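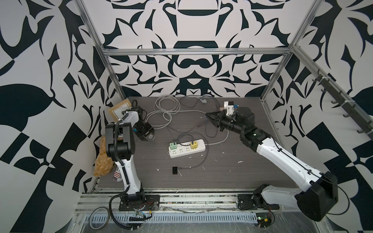
Quick one this time, we are behind on everything and the printer wants the file by noon. Apologies in advance for spelling.

Wallpaper month. The spare room at the Bozsik Street house is finally getting done after sitting bare since July, and a lot of you wrote in asking how we deal with big patterns in small rooms. So – notes, in no order at all.

First thing is the repeat. Check it before you order. The label gives you a number and people skip right over it. A large mirrored design can have a very long repeat and you throw away a piece off the top of nearly every strip to get the next one to line up. We ordered 11 rolls for a room that needed nine on paper and ended with two short offcuts and a headache. Still glad we did it. A second order from a different batch never matches, not really, you see it in the evening with the lamp on.

Zodwa Mabaso wrote from her shop asking if we start in the corner. No! Center of the main wall, always, if the design is symmetrical. Drop a plumb line, hang your first strip on it, work out both ways. Corners in old houses lean and a corner start carries the lean all the way around. Ours was out by 2 inches floor to ceiling. Two inches!
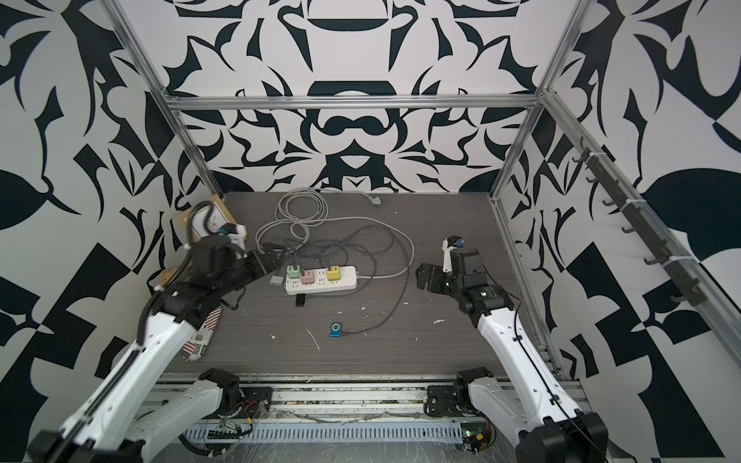 Paste or no paste, then. We used the Derkex powder kind, mixed thick, left to stand while we had lunch. Went on fine. The paste-the-wall type is quicker but gives you less time to slide a strip into place, and with a strong black and white you want the time, every slip shows. Leaf shapes are kinder than stripes for this, at least – look at how those dark leaves and hooks mirror each other on the back wall, with the side walls carrying bigger, plainer shapes on a pale ground. We like that a lot. Busy in the middle, calmer at the sides, and your eye forgives a seam in the big shapes. If you are mixing two scales of print keep them in the same two colors and stop there.

Seams. Butt them, dont overlap. Roll them lightly after 19 minutes or so the packet says, we go by feel. Press too hard and you squeeze the paste out and get a shiny line that catches every bit of light.

Tools we actualy used: a long level, a new snap blade (change it every strip, blades are cheap, torn paper is not), a soft brush, a sponge, a bucket of clean water. The Jandel smoothing tool someone lent us stayed in its box.

Sockets and switches – power OFF at the panel, paper straight over, cut an X, fold back, trim. Take the plate off first and tuck the edges under. Saves so much fiddling.

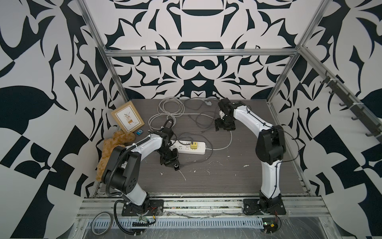

Issue 100, page 2

Yes, one hundred. No party, no time. Thank you for reading, some of you since the folded-sheet days.

Back to walls. Lining paper: do it if the plaster is patched. We skipped it in the hall years ago and every filled crack came through by winter. Hang it sideways so the seams never land on top of each other.

Furniture with a loud wall, keep it dark and plain. Gray wood is good. White gloss trim looks sharp next to black print but shows every thumb. We went with Flivton eggshell in the end, one shade off white, two coats, second one the next morning.

Leftovers – drawer liners, book covers, the inside of the hall closet. Keep one full length rolled up for repairs and write the batch number on the back in pencil.

Sample swap is 6th October, usual place, bring anything bigger than a dinner plate. Zodwa has a box of borders to give away, first come. Next issue is floors, send your floor questions now please, before the deadline and not after it like last time.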